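Table tennis club opens kit library at Tosora hall
Community
2 comments
SHARE

Players who turn up at the Tosora hall without a bat will no longer have to sit out. The table tennis club there has opened a lending shelf, with bats, covers and balls that anyone on the evening list can borrow for the night or take home for up to nine days.

The scheme began in February with a grant of £3,000 from the Rokis sports fund. The club added £555 from its own raffle, bringing the total to £3,555. Most of that went on bats for beginners, with the rest set aside for replacement rubbers and a lockable cupboard beside the changing rooms.

Borrowing is free for members. Visitors leave a small deposit, which they get back when the bat is returned in its cover.

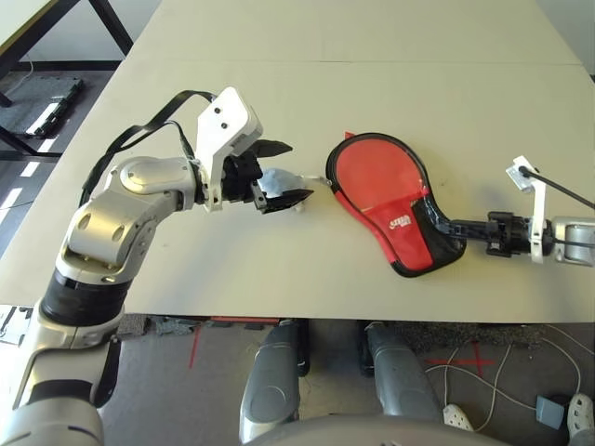
Renji Fukuda

Covers have taken up more of the club's time than anyone planned for. Rubber loses its grip when it is left open to dust and sunlight, and the old hall bats, which lived in a cardboard box under the stage, had gone smooth after a couple of winters. Every bat in the new library is lent with a cover, and the club is asking borrowers to put it back on before they leave the table.

"A beginner with a dead bat thinks they can't play," said Tomoyo Hoshino, who set up the library. "They swap it for a decent one and the ball starts going where they want it to."

The club has had a mixed lot of covers given to it as well as the ones it bought. Some are full cases that zip round the whole bat, others protect the face and leave the handle out. Both kinds are accepted, provided they close properly and have no grit inside.

Returned bats are checked at a table before they go back on the shelf. The face is wiped with a cloth, the edge is looked over for splits and any old wrappers or tape are thrown away. Household cleaning sprays are not allowed on the rubber - a damp cloth is enough for most marks, and the bat must be left to dry before it is covered again.
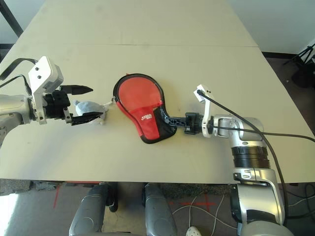 Handles get a wipe too, and members have been asked not to wind extra grip tape round a borrowed one. Anyone who finds a handle too thick or too thin should ask for a different bat, as several shapes are kept.

Around 45 people have signed up to borrow so far, according to Kazuhiro Hirose, who keeps the list. Many are parents who came to watch their children and decided to have a go themselves. Losses have been low, with one bat left on a bus and later handed in at the Cekon depot.

Not all of the regulars were in favour. Shota Hirose, who plays in the first team, said he would have put the money towards a new net and better lighting at the far end of the hall. The club says lighting is a matter for the hall's owners and that it has written to them.

Donations of bats and covers in fair condition can be left at the front desk from 6pm on club evenings. Balls are also wanted, but cracked ones will be refused. Juniors need a parent's signature before they can take anything home, and forms are available from Si-woo Geum at the desk.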